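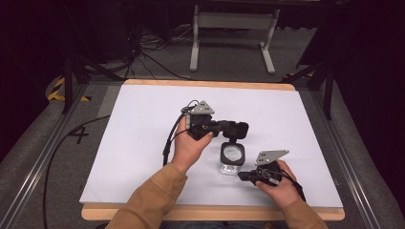 사진 1. 흰 판을 깐 작업대에서 뚜껑 달린 투명 용기를 다루는 모습

온스카 생활용품 여닫기 과제 중간보고
2026년 3월
수신: 프레르누스 재단 사업지원팀
작성: 므와나하와 은지오카

안녕하세요. 지난 11월에 드린 착수 보고 이후 진행된 내용을 정리해 보냅니다. 먼저 좋은 소식부터 말씀드리면, 뚜껑 용기 쪽이 저희 기대보다 훨씬 재미있게 풀리고 있습니다! 신청서를 쓸 때만 해도 용기는 곁다리였고 서랍과 지퍼백이 중심이었는데, 막상 작업을 시작하고 보니 팀 사람들이 제일 많이 이야기하는 물건이 뚜껑 달린 작은 통이 되어 버렸습니다.

1. 작업대와 방

작업실은 온디에키 건물 2층 안쪽 방으로 옮겼습니다. 예전 방은 오후가 되면 햇빛이 작업대 위로 길게 들어와서 시간대마다 조건이 달랐는데, 새 방은 창이 북쪽이라 하루 종일 비슷합니다. 작업대에는 매끈한 흰 판을 덮었습니다. 판 앞뒤로 나무 테두리가 보이는 구조이고, 판 위에는 그때그때 쓰는 물건만 올려놓습니다. 처음에는 무늬 있는 식탁보도 써 보았는데 작은 물건을 올려놓으면 눈이 금방 피곤해져서 지금의 흰 판으로 정착했습니다.

판에는 작은 얼룩이나 자국이 몇 군데 있습니다. 다음 분기에 한 번 갈아 끼울 생각이고, 비용은 소모품 항목 안에서 처리하겠습니다. 따로 증액을 요청드릴 일은 없습니다.

2. 뚜껑 용기

지금 주로 쓰는 것은 사진 1과 같은 형태의 작은 용기입니다. 몸통은 투명하고, 위쪽에 모서리가 둥근 검은 사각 테가 있고, 그 가운데가 동그랗게 열려 있습니다. 검은 뚜껑은 짧은 경첩으로 테에 이어져 있어서 열어도 떨어져 나가지 않습니다. 이 점이 저희에게는 무척 중요합니다. 돌려 여는 뚜껑은 여는 순간 물건이 두 개가 되고, 뚜껑을 어디에 두느냐 하는 문제가 새로 생기거든요. 경첩식은 그 고민 없이 여닫는 동작 자체에 집중할 수 있습니다.

대신 경첩식만의 까다로움도 있습니다. 가벼운 통은 뚜껑을 젖힐 때 몸통이 같이 따라 올라오거나 판 위에서 미끄러집니다. 그래서 한쪽으로는 뚜껑을 다루고 다른 쪽으로는 밑동 가까이를 받쳐 주는 양손 동작을 기본으로 정했습니다. 집에서 양념통을 열 때 누구나 무심코 하는 일인데, 순서를 하나씩 글로 적으려니 팀 안에서 꽤 긴 토론이 벌어졌습니다. 받치는 손이 먼저인지 젖히는 손이 먼저인지를 두고 오후 내내 이야기한 날도 있었습니다(결론은 받치는 손이 먼저입니다).

현재까지 기록을 마친 여닫기 동작은 모두 1670회입니다. 이 가운데 200회는 용기를 일부러 작업대 중앙에서 벗어난 자리에 놓고 진행했습니다. 실제 부엌에서 통이 늘 한가운데 놓여 있을 리 없으니 이 비율은 앞으로 더 올리려고 합니다.

3. 용기 종류 늘리기

신청서에는 용기 종류를 30가지까지 모으겠다고 적었고, 이번 기간에 그중 11가지를 갖추었습니다. 숫자만 보면 절반이 안 되지만 고르는 기준을 세우는 데 시간이 걸렸고, 이제 기준이 섰으니 남은 것은 빠르게 채울 수 있습니다. 기준은 다음과 같습니다.

- 동네 가게에서 쉽게 다시 살 수 있을 것
- 뚜껑이 몸통에 붙어 있는 것과 분리되는 것을 모두 포함할 것
- 투명한 것과 불투명한 것을 섞을 것
- 내용물 없이도 제자리에 서 있을 것

투명한 용기는 특히 애를 먹였습니다. 빛이 몸통에 반사되면 바닥 윤곽이 흰 판과 섞여 잘 안 보입니다. 조명 각도를 낮추고 천장등 하나를 껐더니 한결 나아졌고, 그래도 윤곽이 흐린 통은 따로 분류해 두었습니다. 어려운 물건이 무엇인지 알게 된 것도 성과라고 생각해서 빼지 않고 계속 가져가려 합니다.

용기 일부는 다미크에서 견본으로 받았습니다. 뚜껑 테 모양이 조금씩 다른 것들이라 서로 비교하기에 아주 좋았습니다. 담당하신 분께 이 자리를 빌려 감사드립니다.

4. 늦어진 부분

서랍 작업은 한 달 밀렸습니다. 방을 옮기면서 서랍장을 벽에 다시 고정해야 했는데 벽 재질이 예전 방과 달라 부품을 새로 주문했습니다. 부품은 도착했고 설치만 남았습니다. 지퍼백은 준비물만 챙겨 둔 상태입니다. 용기 작업에서 배운 양손 순서를 지퍼백에도 그대로 써 볼 수 있을 것 같아 개인적으로는 이쪽이 제일 기다려집니다.

기록 양식도 한 번 바뀌었습니다. 처음 양식에는 뚜껑이 어느 정도 열린 상태에서 시작했는지 적는 칸이 없었습니다. 닫힌 통과 반쯤 열린 통은 손이 가는 위치부터 다르기 때문에 칸을 추가했고, 앞서 쌓인 기록에도 소급해서 채워 넣었습니다. 손이 많이 간 일이었지만 정리된 표를 보니 정말 뿌듯했습니다.

5. 다음 기간 계획

우선 서랍장 설치를 끝내고, 용기 종류를 계획한 수까지 채웁니다. 그다음에는 용기를 두 개씩 나란히 놓고 하나만 골라 여는 과제로 넘어갑니다. 내용물을 담은 상태의 작업도 시작하려고 하는데, 쌀이나 콩처럼 쏟아져도 쓸어 담기 쉬운 것부터 해 볼 생각입니다. 액체는 아직 이릅니다.

예산 집행표와 용기 목록은 별도 파일로 붙입니다. 목록의 비고란에 각 용기를 다루면서 느낀 점을 짧게 적어 두었으니 시간 나실 때 훑어봐 주시면 좋겠습니다. 재단에서 방문을 원하시면 오전이 편합니다. 작업대 앞에 앉아 직접 통을 여닫아 보셔도 좋고요!

문의하실 내용은 저에게 바로 주시면 됩니다.

온스카 과제 책임
므와나하와 은지오카 드림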